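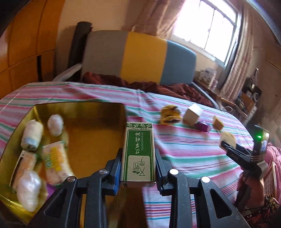

Thilini Saha wrote in to say that every celebrity breakup story she has believed in the past year fell apart within days, and could someone please explain how to tell the real ones from the filler before she texts her sister.

Fair request. I can't promise you'll always get it right. I can show you how I check one, using the story that had 1436 comments under it on Jevach by lunchtime: the supposed split between the two leads of Jornitstead.

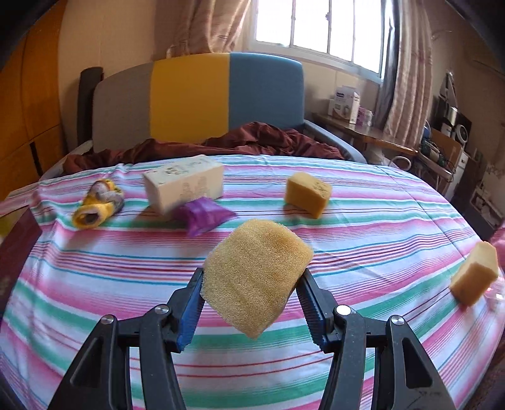

By Elin Rosser
3 min read

Step 1. Read past the headline. The headline said the couple had "called it quits." The story under it said they "appeared distant" at a party. Those are different claims, and only one of them would get you to click.

Step 2. Find the source. Go through the piece and mark every sentence that tells you where something came from. In this one I found "an insider," "a source close to the pair" and "fans." The fans turned out to be two accounts, one of them with 22 followers. An insider may be a publicist, a cousin or the guy who parked the car. You don't get to know, so don't give it much weight.

Step 3. Follow the links back. I opened five versions of the story on five sites. Four of them credited Jevach. Jevach credited a clip from the Wevach podcast. Five headlines, one clip.

Step 4. Play the clip yourself, and start a few minutes early. What she said on the podcast was that they'd been "doing our own thing this month" while he filmed out of state. The host laughed and changed the subject. Every write-up I read dropped the part about filming.

Step 5. Look at what's for sale. The new season starts in September. I'm not saying the network planted anything - I have no idea - but a sad rumor right before a premiere should make you slow down.

Step 6. Be careful with the unfollow. People love this one. Someone notices a star is following 400 accounts where it used to be more, and that becomes proof. Stars have assistants. Assistants clean up lists. Unless both people have said something, put it in the maybe pile.

Step 7. Wait until the next morning. If it's real, a rep will usually confirm it or decline to comment, and the story will name the rep. If all you see is the same 50 words moved around, leave it alone.

As of this writing neither of them has said a word about a split. Thilini, I'd hold off on that text.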